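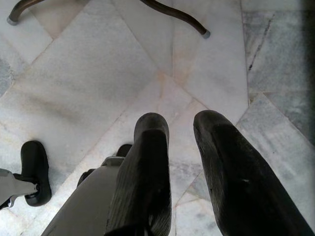 CABANATUAN, Thursday, January 9, 2020

Community News | Food & Home

The Kendberg supper club starts again this month after the Christmas break, with a few changes to how the meals are booked and paid for. Jocelyn Gatchalian has taken over the bookings from Marites Salazar, who kept the list for four years and is staying on as one of the cooks.

Members now need to give their names by the Monday before each supper. Last year people could turn up on the night, and on two evenings the rice ran short and latecomers went home with soup and bread. Names can be left with Jocelyn in person or written in the book by the front door. Please write clearly and say how many of you are coming, children included.

The price of a meal is now 200 pesos for adults. Children under ten eat free, as before. Cooking gas and chicken have both gone up, and the club ended last year with 1,549 pesos in hand, not enough to buy for two suppers ahead. If the price is a difficulty, have a quiet word with Marites and something will be arranged.
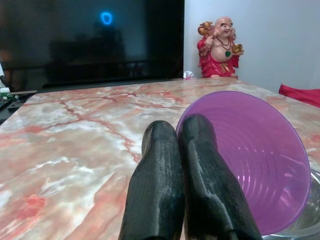

Kam-wah Peng is in charge of the first menu. He will be making chicken in ginger, a large pot of fish congee and greens with garlic. There will be a dish without meat or fish at every supper from now on, which several members asked for in August. If you have an allergy, put it next to your name in the book. The cooks shop from that page and won't see a message sent on the day.

Anyone who can help in the kitchen should come at four o'clock. The jobs are mostly peeling and chopping, and the knives are sharp, so children under twelve are asked to stay in the front room. Jerome Ambrosio will show new helpers where things go.
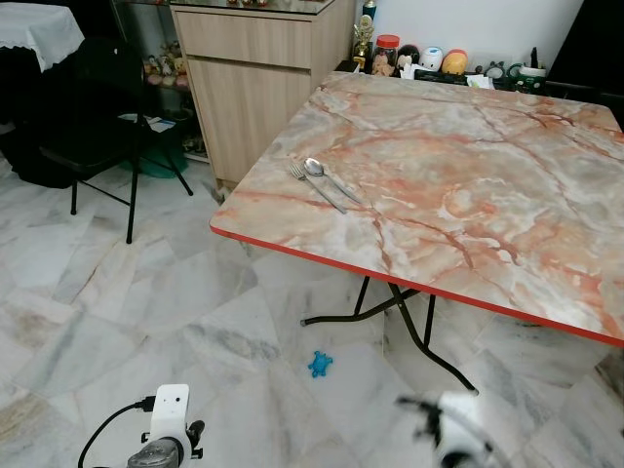
Washing up was the main complaint last year. It was left to the same few people, who often didn't get home until after ten. Each supper will now have a washing-up list, and every household is asked to sign for one turn before the end of March. Princess Samonte has the list. Leftovers may be taken home once the pots have been emptied, but bring your own tub with your name on the lid.

Three lids and a blue casserole dish are still unclaimed from December. They are on the shelf above the sink and will be put into general use if they are still there at the end of the month.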